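The Case for the Tilted Crate

By Halldóra Eyvindsson
Thursday, July 23, 2026

Most advice on selling vegetables concerns price and freshness. Very little of it concerns the angle of the box. I think the angle deserves more attention than it gets, and that small shops have been badly served by the flat bin.

A flat bin shows the customer its top layer and hides the rest. When the stock is high, this works. When the stock drops by half, the customer standing one step back sees the front wall of the bin and a dark gap behind it. The produce is still good and still for sale, but it has left the customer's line of sight. The usual remedy is to keep refilling, which puts new stock on top of old and leaves the old at the bottom, where it bruises.

A crate tilted toward the aisle behaves differently. The stock settles against the front lip and stays there as the level falls. A third of a crate of potatoes still looks like potatoes. The person restocking can see what is left at the front, move it aside, load from the back, and return the older pieces to the lip. Rotation becomes part of filling the crate, with no separate step.

I kept a log of this at Rajput, a corner grocery where I did the ordering for 7 years. From October onward we ran a flat table on one wall and a tiered wooden stand on the other, with the same goods on both. Over 52 deliveries the stand produced less trim waste on every root vegetable we carried. I do not claim the log was a controlled study. The stand was nearer the door, and that counts for something.

The main objection to tilted crates is that heavy or round items roll. This is correct at steep angles and a nuisance at moderate ones. The answer is to sort by shape before sorting by color. Pumpkins hold each other in place if the crate is deep and the largest sit at the front. Carrots should lie across the slope. Cauliflower and broccoli can share a crate with carrots, provided they stand at the ends and act as stops. Turnips pack well at any angle I have tried.
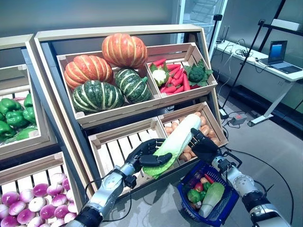
Napa cabbage is the difficult case. It is long, it is heavy at one end, and its outer leaves tear when it is dragged over a slat. It should be lifted with support underneath, by the customer as well as by the staff, and that requires clearance above the crate. On a tiered stand the tier above often takes that clearance away. I would give up a whole tier before I would wedge cabbages under a shelf. Waltico sells a stand with 5 fixed levels, and I advised Rajput against it for this reason alone.

A second objection is that the stand looks poor when a crate runs out. A bare slatted crate between two full ones is conspicuous, and some managers will spread a neighboring item into it to cover the gap. I think this is a mistake. An empty crate tells the staff what to bring out next. Filling it with peppers that already have a crate of their own removes that signal and confuses the customer who came for whatever belonged there.

The basket matters too, and is usually bought without thought. Wodham quoted us for 200 deep baskets with solid sides. We chose a shallower one with an open grid, which sheds soil and lets the cashier see a chili pepper that has slid under a cabbage. The drawback is that long vegetables have to lie on the diagonal, with the tomatoes tucked in beside them. Customers work this out without help.

Cost is the remaining argument for the flat bin. A table and a few plastic tubs are cheaper than a stand, and the tubs are easier to wash. Wooden slats hold dirt in the joints and need a stiff brush. I accept the extra labor. A shop that cannot spare it should at least put a wedge under the back edge of each tub, starting with the potatoes.

Contact: Halldóra Eyvindsson, c/o Skotovico | © 2026 Skotovico. All rights reserved. | Back to top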